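# One table, one tablecloth: a tenant in Mindau on keeping a small room in order

The tenant we spoke to for this month's column has lived in the same room in Mindau for three years. She asked us to leave her name out and let the table do the talking. It is the only one she has. She eats at it, mends at it and does her accounts at it, and the things that live on it stay in a row at the back.

"Everything goes against the wall," she said. "The front is for whatever I'm doing. When I finish, I clear the front and leave the back alone."

The tablecloth came first. She bought it at the Saturday market in Stosthorpe for 700, which she thought was too much at the time. It is white with a flower print, and she says the print hides tea better than a plain cloth would. She washes it every other week and irons it on the table with a towel underneath.

The green fan has the left corner, near the outlet. She tried it at the other end one summer and had to step over the cord every time she got up. There is a white fan past the right side of the table too, lower down, for the nights when one isn't enough.

"I don't put them away in winter," she said. "Where would I put them?"

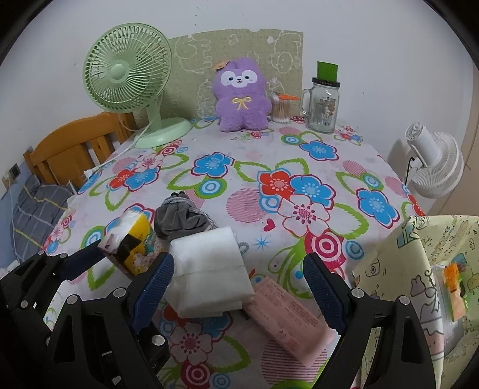 Sezer, who shared the room for its first year, remembers the arrangement differently and told us by phone that the back row used to be twice as deep. There were plates in it, and a radio, and a box of receipts that kept getting wet. Clearing it took a whole evening. "She wanted to keep the radio," Sezer said. "I wanted to keep the plates. We ended up moving both."

What stayed is a short list. The purple plush toy with the yellow bow was a birthday present and has never been considered for the closet. The cotton swabs are in a clear container so she can see when they run low. She buys them in packs of 100 and tips the whole pack in.

The mug with the handle and the dark lid is the newest thing in the row. She had been looking for one with a lid since a moth got into her last glass. Her rule is that anything new has to fit between the fan and the right end of the table, in one line, with nothing in front of it.

She gives the row 30 minutes on the first weekend of the month. Each thing is lifted, wiped and put back, starting from the fan. The board with the cartoon animals comes out last, and she dusts the wall behind it before leaning it up again.
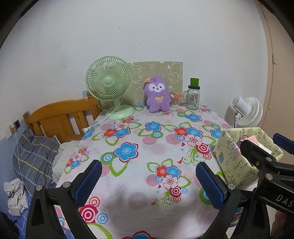 *The back row, with the green fan in its corner and the mug at the other end.*

We asked what she would change. She said a second outlet, and after some thought, a slightly longer table.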